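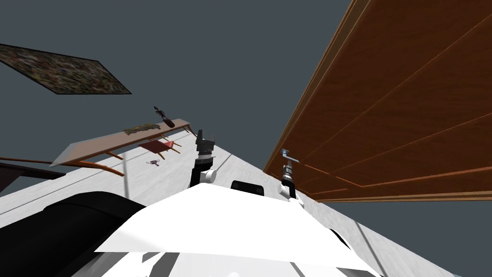
Hi all, jumping in on the budget thread, now that the Bradville group has signed off on our split for the year. We're putting most of it into simulation first and buying the second arm later, and I'm really excited about how far the money goes this way! The room we built for the door tasks is pretty bare (a table, a little chair with a red seat, the big brown wood panel off to the right) and it has still been plenty to plan around. With both arms up off the white body you get a feel for how much floor the base wants next to a door, and that went straight into our space request.

On February 3:40 pm, someone at Kirkow wrote:
> We have 1000 hours of compute to spend or lose, and a quote from
> Ní Mhurchú for two sets of grippers. Can't do both. Would you
> buy the hardware now or wait? Also, is anybody still using the
> Tuta scene pack, or did you all roll your own?

I'd spend the hours. We put 300 into the door task alone and came out with a much shorter shopping list. Our first draft had a wrist sensor, a taller stand and spare fingers in three widths. The stand is gone, and the sensor moved to next year.

The lever handle is what I'd look at before signing any gripper quote. Ask for the full opening width in writing, and compare it with the handles in your own building — ours are not all the same.
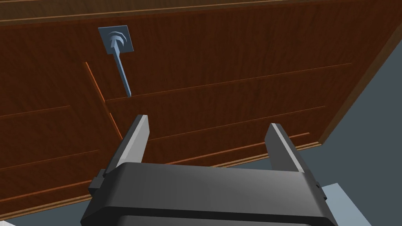
Open gripper and the lever handle, door task.

Yes on Tuta, we still use it. We budgeted for 200 runs per handle type and ended up at 401 on the lever, so leave slack in that line. Storage was the other one we lowballed, mostly from saving every camera view at full size.

If you do go with Ní Mhurchú, ask whether they'll hold the price until your next cycle. They did for us on one set, and I only had to send one email. Happy to share our spreadsheet with the list, it's ugly but the formulas work. Would love to see what Kirkow ends up with!

Bradville sim & hardware planning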